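Home About us Courses For parents Our rooms Contact

About Plosten Language School

Plosten is a small language school in the old part of Evora. We teach English, French and Portuguese to children, to teenagers and to adults who come after their work. The school opened with one classroom on the second floor and a kitchen that we used also as an office. Today we have seven classrooms, and the kitchen is again only a kitchen.

How we began

In the first year we had 20 students, and most of them were neighbors. They wanted English for travel and for the shop counter. We did not have a big plan. We had a blackboard, some dictionaries and a teacher for each language. The course books we ordered arrived in November, so during the first weeks we made our own pages every evening. Some of these pages we still use, with the spelling corrected.

Later we took the rooms of the Kermani bookshop downstairs, when the shop moved to a larger street. The family left us the shelves, and they are now our lending library. It has some 300 books. Students can keep a book for the whole term and do not need to sign anything.

How we teach

Our groups are small. We believe that a person must speak in the first lesson, even if it is only a name and a color. Grammar comes a little later, when there are already words to put in order. We give homework, but it is short, and we always look at it.

With the youngest children we use no book at all. They learn with songs, with drawing and with objects that they can hold in the hand. A child of five years remembers a word better when she has carried the thing across the room and given it to a friend. The first topics are the family, food, animals and the weather. Parents often ask us when their child will begin to write. We prefer to wait until the child can say the word without fear.

Adults follow the Kerano course, which we wrote ourselves and which has two levels. The first level is for daily life: the doctor, the bank, the telephone. The second is for people who need to write letters and reports. You may repeat a level at half the price if you feel that it went too fast for you.

Our teachers

All our teachers learned at least one of their languages as adults. For us this is important. They know which mistakes are normal and how long a new sound can take. They meet in the afternoon before the lessons to share materials.

Visit us

The office is open from 2 in the afternoon until the last evening class. In July we are closed in the mornings, but we answer all messages. New students can try one lesson free. Please write to us before, so that we can tell you which group is right for your level.
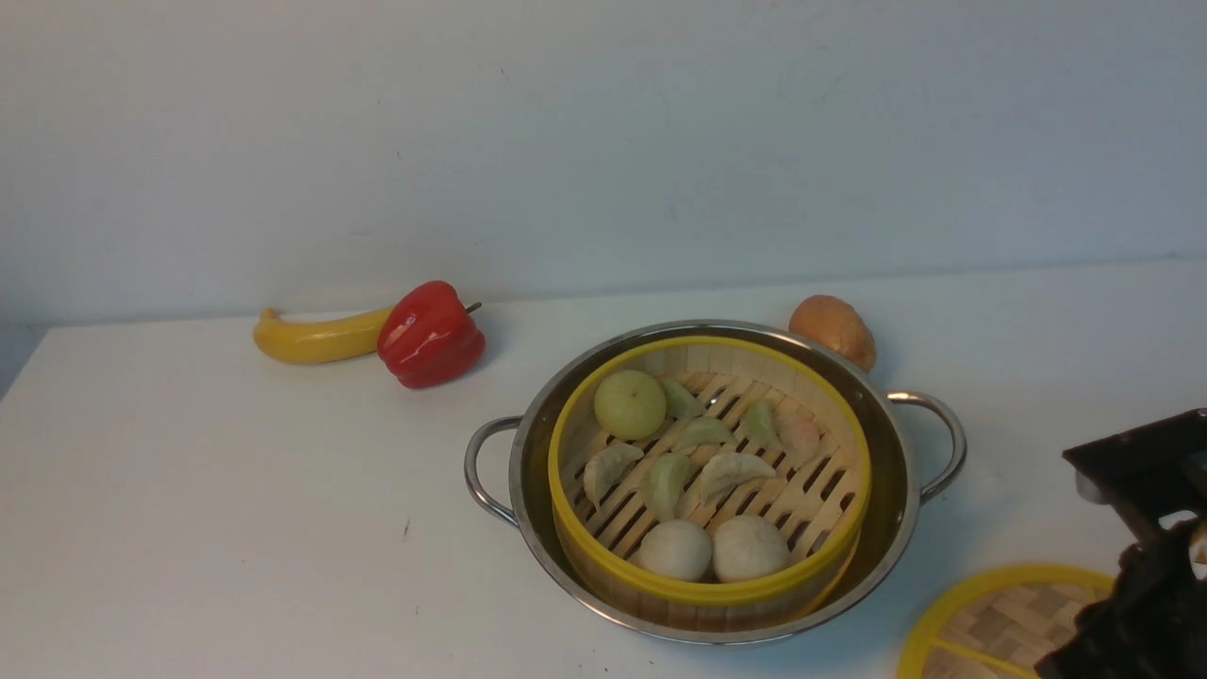

Toy banana and pepper

Contact the office | © Plosten Language School, Evora | Back to top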